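The Prullau Two-Arm Kit: How It Works
An explainer for readers aged nine and over
Written by Humaira Virk. Checked by Robel Ambaye. March 2022

The Prullau kit is a pair of small robot arms that stand on one table. It is sold to schools and clubs by a firm called Ronent. This page explains what the main parts do and how the kit is taught a job. The job used here is handling a set square, the flat plastic triangle you may have in your pencil case.

A set square is a hard thing for a robot to pick up. It is thin and it lies flat, so there is very little edge to hold. If it is made of see-through plastic, the table shows through it and the edges are difficult to find in a camera picture. 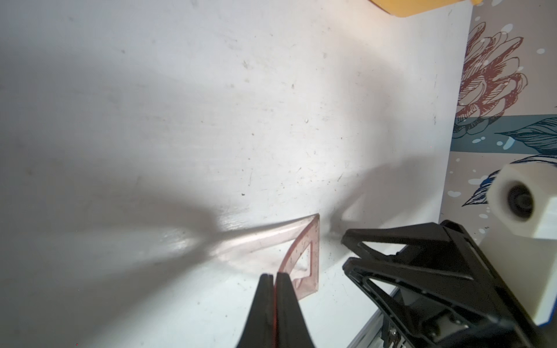
PART 1: THE GRIPPER

A gripper is the hand of a robot arm. Each gripper in the kit has two black fingers. They move towards each other to close and away from each other to open. There is no thumb and there is no wrist like yours, but a motor can turn the whole gripper.

The fingers can hold a thing in two ways. They can squeeze it from both sides, or one finger can press on it and push it along the table. Pushing is useful for flat things. A set square can be pushed until a corner hangs over the table edge, and then it can be squeezed.

The triangle has another helpful feature, the hole in the middle. A fingertip placed inside the hole can drag the whole ruler without lifting it.

PART 2: THE CAMERAS

The kit uses small cameras fixed close to the grippers. A camera near the gripper moves when the arm moves, so it gets a close view of whatever the fingers are about to touch.

The computer does not see a "ruler" in the way you do. It receives a grid of tiny coloured squares called pixels. Each pixel is stored as numbers. A program looks for patterns in those numbers, such as a straight line where the colour changes.

Light and shadow change the numbers as well. The arms throw shadows on a white table, and the program has to learn that the side of a shadow is not the side of a ruler.

PART 3: LEARNING A JOB

The kit is taught by being shown. A person guides the arms through the job while the computer stores two things: what the cameras saw and where each joint was. One turn at the job is called a demonstration. Ronent suggests 30 demonstrations for an easy job and 400 for a hard one. Moving a set square counts as hard.

The ruler should be put down in a new place each time. If it always starts in the same spot, the arms will learn the spot and will fail when the ruler is somewhere else. Different rulers help too.
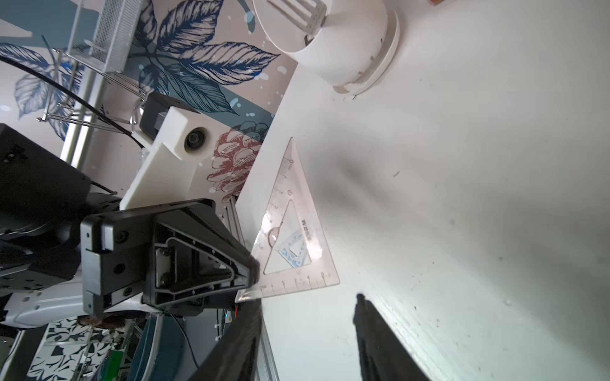 When the demonstrations are finished, the computer works through them again and again. This is called training. It took 18 hours on the club computer used by our tester, Bushra Afridi. After that the arms can try the job without a guide. They will make mistakes, and more demonstrations can be added at any time.

PART 4: WHAT YOU NEED

- a firm table with a plain top
- a computer (not supplied)
- an adult to fix the arms down and plug them in
- a few light objects to practise with

Keep fingers, hair and sleeves away from the arms when the power is on. The stop button must be within reach of the adult.

WORDS TO KNOW

Joint: a place where the arm bends or turns.
Pixel: one tiny square of a digital picture.
Demonstration: one turn at a job, guided by a person.
Training: the computer's work on the stored demonstrations.

The Prullau kit can be borrowed by schools until June - ask a teacher to write to So-ying Kong at Ronent.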